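### 3.2 Surface pattern and the sense of room size

What makes a small room feel large? We find this question a delight, and the Barkgate rooms gave us a rare chance to look at it closely. Earlier work by Alaoui and Tavares treated pattern as decoration. We treat it as a measuring stick that people carry in their heads.
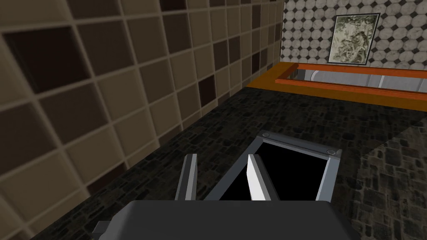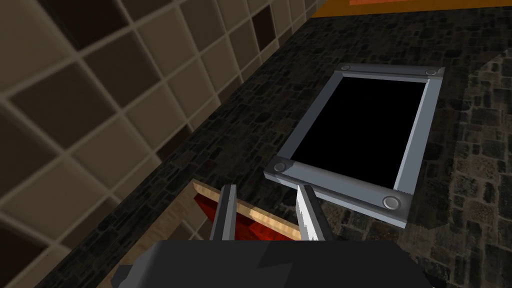
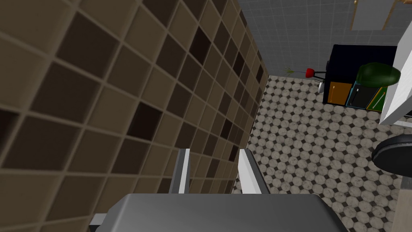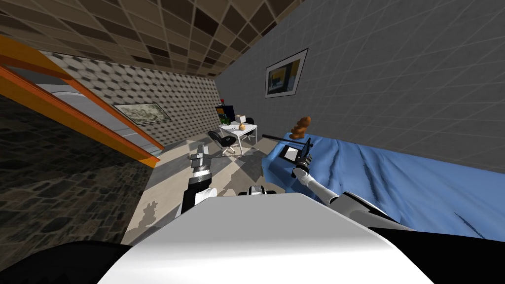

**Figure 3.** Rendered views. The third shows square tiles in tan and browns; the fourth shows a gray and white honeycomb pattern on the back wall.

Readers judged room depth in 24 short sessions, giving 1,275 usable answers in all. The effect of tile size was lovely to see in the data: when the squares were small, people guessed the far wall to be farther away, and they did so with real confidence. Mixed colors weakened the effect, most of all where dark squares fell in clusters (see Section 4).

Honeycomb surfaces surprised us! Nine readers gave almost the same depth each time, whatever the scale of the cells. Fouad Ait Ali suggested that six-sided cells offer no straight line for the eye to follow, and we take up his idea with the Allolau set, where 13 wall patterns are compared side by side.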